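Progress report to the Gagnon Fund: Turus Creek footpath, period ending December

The path now goes somewhere. At the last report it ran from the Jindedum parking lot to a patch of nettles; it has since passed the nettles and reached the old pump house, where walkers can sit on one of two new benches and look at the pump house.

Drainage took longer than planned. The lower section was graded twice, the second time in the correct direction. Both culverts are in, and the contractor has been paid, a little more promptly than the work was done.

Seven signposts are up. The county asked for a change to the spelling of "Turus" on two of them and has agreed to pay for its own mistake, in writing, which we have framed.

Spending is within budget except for gravel. We underestimated gravel. A revised line is attached, and we ask to move the unspent printing money to cover it.

Still to do: the handrail at the steps, and the gate, which is waiting on a hinge.

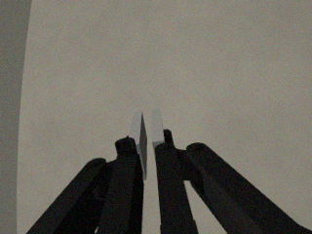 Maren Tolvick
Project Manager, Turus Creek Footpath

Next report due after the spring thaw, gravel permitting.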